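Does Concrete Dry? (And Other Things Grown-Ups Get Wrong)

By Imogen Kershaw
June 15, 2021

Ask a grown-up how concrete goes hard and you will nearly always get the same answer. "It dries." They say it in the voice people use when they are very sure and would like you to stop asking.

Don't stop asking. The answer is wrong, and you can prove it with a bucket.

If concrete went hard by drying, like mud or a wet towel, then it could never go hard under water. But it does. People build the feet of bridges in rivers. They pour concrete at the bottom of the sea. It sits there, as wet as anything can be, and goes hard anyway. So whatever is going on, drying can't be the main thing.

What is in it?

Concrete is made of stones, sand, water and a grey powder called cement. People mix up the words "cement" and "concrete" all the time. Saying "a cement path" is a bit like saying "a flour cake". The cement is only one of the things that went in.

The stones and sand don't do anything clever. They were hard to begin with and they stay hard. The interesting part is what happens between the powder and the water.

When cement meets water, the two join up and turn into something new. Tiny crystals begin to grow. They are far too small to see, and they poke out in all directions and tangle with each other and grip the sand and stones. Scientists call this hydration, a word that has "water" hidden in it (hydra, hydrant, hydration). The water isn't leaving. A lot of it is being used up and locked inside the new stuff.

That is why builders sometimes do a thing that looks silly. They pour a new floor, and then they spray it with a hose, or cover it with wet cloth or plastic sheets. If you believed the drying story you would think they had lost their minds. They are keeping the water in so the crystals can carry on growing. If the top dries out too soon it can turn dusty and weak, and it may crack.

But my uncle says you can walk on it the next day!

He may be right about that. I would still ask him how he knows.

Being hard enough to walk on is one thing. Being strong enough to hold up a roof is another. Concrete goes stiff in a few hours, which is called setting. After that it keeps getting stronger for days and weeks, which is called hardening. It does most of its work early on and then slows down, and it can go on creeping up a tiny bit for years.

You can't tell how strong it is by looking. Grey is grey. A piece that could carry a lorry and a piece that would crumble under it might look just the same. Kicking it tells you mostly about your shoe.

So how do people find out?

They break some.

When a lorry brings fresh concrete to a building site, somebody takes a little and packs it into moulds. In Britain the moulds are usually cubes, and a common size is 100 millimetres along each side, which would fit in your two hands. The cubes are left to go hard, then taken out and kept in a tank of water. (Water again! The drying people have some explaining to do.)

After a set number of days a cube goes into a machine with two flat steel plates. The plates squeeze, harder and harder, until the cube gives way. The machine shows how much push it took. Some cubes are crushed after a week and some after 4 weeks, and the numbers are written down.

It sounds fair. But let's be awkward and ask what the test really tells us.

It tells us how strong the cube was. The cube isn't the building. It was packed into its mould by hand, perhaps very neatly, and then it had a nice bath at a steady temperature. The wall it is supposed to stand for was out in the wind. If the night was frosty, the wall got cold and its crystals grew slowly. The cube knew nothing about it.

A good engineer keeps this in mind. A cube test is useful for checking that the right mix came off the lorry. If you want to know about the wall, you may have to ask the wall.

There are ways of doing that. One is to drill out a round piece called a core and crush it, but then you have a hole to fill. Another is a tool that bounces a springy hammer off the surface and measures the bounce. It is quick, but it only feels the outside, and a wet surface can give a different answer from a dry one. You can also send a sound through the concrete and time how long it takes to come out on the other side. Every one of these tells you a bit, and every one can fool you.

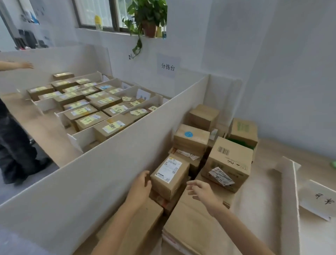

The weather matters more than most people expect. Warm concrete hardens faster. Cold concrete takes its time, and if it freezes while it is very young the water inside swells and does damage that can't be put right later. A floor poured in November may need blankets over it, and the builders may have to wait longer before they take away the wooden shapes that hold it up.

You might think, then, that hotter is always better. It isn't that simple either. Concrete that gets very hot in its first days can be quick to harden and still end up weaker than concrete that took it slowly. Whenever someone tells you that more of a thing is always good, it's worth checking.

The same goes for water. A wetter mix is runny and easy to pour, so people are tempted to add an extra splash. The cement can't use all of it. The spare water leaves tiny gaps behind, and gaps are not strong.

Try it yourself

You will need a grown-up for this, and the grown-up must be the one who handles the cement. Cement powder is bad for your lungs and wet cement can burn your skin, even though it doesn't feel hot. Gloves and goggles for everybody, please, and work outside.

Ask your grown-up to mix 300 grams of cement with enough water to make a thick paste, and spoon it into two old yoghurt pots. Leave both pots overnight. Next day, lower one of them gently into a bucket of water so that it is completely covered. Leave the other on a shelf.

Write down what you think will happen before you look. This part matters, as it is very easy to say afterwards that you knew all along.

After 10 days take the first one out and peel off both pots. Has the one in the bucket gone soft? Try scratching each lump with a nail and see which mark is deeper. My neighbour Jamie Tapley tried it with his class and they argued about the scratches for most of an afternoon. Two lumps is not many, so if yours come out differently from what you expected, make some more before you decide who is right.

Don't pour any leftover paste down the sink. It will go hard in the pipe, and yes, it will do so under water.

Words to know

Cement: the grey powder that joins up with water.
Concrete: cement, water, sand and stones, mixed together.
Curing: keeping new concrete damp and warm enough to go on hardening.
Hydration: what cement and water do when they join.
Setting: going from runny to stiff.
Core: a round piece drilled out of hard concrete for testing.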